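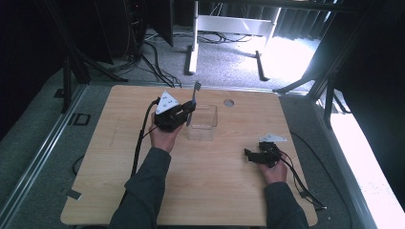 Update on the hand grippers, for the people who asked. It will be a long thread, sorry. I write slowly in English but I try to write it right.

1/
For new people: I am building a pair of hand-held grippers, one for each hand. You squeeze, the jaws close. On top of each one there is a white triangular plate with small black marks, so that a camera can find where the gripper is and how it is turned. Later a small arm at my home should learn to copy the motion. The arm is not finished. Please do not ask about the arm.

2/
The project has the name Starkurach. Hiếu Tạ chose it on the bus and it stayed. We work in the shared workshop in Maltstead, Wednesday evenings, when the big tables are free after seven.

3/
The task for this month is the fork. Take a fork with the left gripper, hold it upright, put it in a clear plastic container, let go. My daughter can do this since she was one year old. I have 33 recordings of it and I like two of them.

4/
Why a fork? Because the handle is thin and flat. With a wooden block every gripper looks good. With a fork you see at once if the jaws do not meet in parallel. Mine did not. There was a gap at the tip, as thin as a sheet of paper, and the fork turned slowly in the jaws like a weather vane.

5/
First I thought the spring was too weak and I put a stronger one. Now the fork turned the same, only my hand hurt more. Benjie Catacutan looked at it for one minute and said the pivot hole is too big. He was right. I had drilled it by hand, at home, on a chair.

6/
New pivot: I printed the hole too small on purpose and opened it with a reamer, a little at a time, with the pin in my other hand to try it. If the pin falls through by its own weight, it is already too much and you print again. I printed again two times.

7/
After this I glued thin rubber inside the jaws. Contact glue, both sides, wait until it is not sticky to the finger, then press. I did not wait enough with the first pair and the rubber came off together with a fork. I do not have a nice picture of this moment.

8/
Now the fork stays with the tines up as long as I squeeze evenly. If I squeeze suddenly, it still jumps a little. I think this is me and not the gripper. Maribeth Padilla tried and for her it did not jump at all. She plays the cello, maybe it helps.

9/
The clear container is a problem of its own. In the video its edges are faint, a whitish line and that is all. For a person it is no trouble, you know that there is a wall. For the software it is almost air. I tried to lower the light on one side and it became better, but then the plates on the grippers were harder to find. So I went back.

10/
Someone wrote to me: "use a blue box then." Yes, I could. But in my kitchen I have clear boxes, and I want it to work in my kitchen.

11/
About the plates. They are triangular because Ehsan Farahani had triangular offcuts and I did not want to wait for other material. I glued the printed marks on them. It is important that the paper is really flat. One bubble under one mark and the position starts to shake, very little, but you see it when you draw the path on the screen. Use matte paper! The glossy one gave white spots from the lamp and I lost one evening.

12/
The plate on the right gripper I had to screw on again. I always put this gripper down on its side while the left one works, and the screw got loose from it. I added a lock washer. A stand for it would be more correct. I will make the stand when I am tired of the washer.

13/
Cables. I know. Everybody writes to me about the cables. The left gripper has a cable that runs down along the left side of the table, the right one has a bundle that hangs off the edge, and they pull. It is not a strong pull, but in a long session you feel it in the wrist, and the hand starts to go to one side without your decision.

14/
What I tried for the cables:
A hook above the table. The cable was swinging, it was worse.
Tape on the forearm. It works, but you cannot put the gripper down quickly.
Softer cable with silicone cover. This is the best until now. It costs more and it collects every hair from the floor.

15/
Cherry Mae Castillo asked why not wireless. A battery makes the gripper heavier, and I had a delay in the signal which I did not know how to fix. Maybe next winter. If somebody here did this with a small board and has a delay that is always the same, please write to me. Always the same is more important to me than short.

16/
A small thing which helped a lot: long dark sleeves. With bare arms the program sometimes took a part of my wrist for something interesting. With plain gray sleeves it leaves me in peace. I bought two of the same shirt.

17/
The budget, because it was a question under the last thread. I am at 3,000 pesos for both grippers, without the camera and without the parts which I broke. The pins and the rubber are cheap. The silicone cable is the expensive part.

18/
Next steps. The same task with the right hand. Then a spoon, which is harder, the handle is round at the back and it wants to roll. Then both hands: one holds the container, the other one puts the fork. Hiếu wants to go directly to both hands. I want first ten good recordings one after another.

19/
I will put the files for the jaw and the pivot when the drawing is clean. Now it has notes in three languages and one of the measurements is wrong, I do not remember which one. Please give me until December.

20/
And to the person who asked if left-handed people can use it: yes, the two grippers are mirrored, and I am left-handed myself.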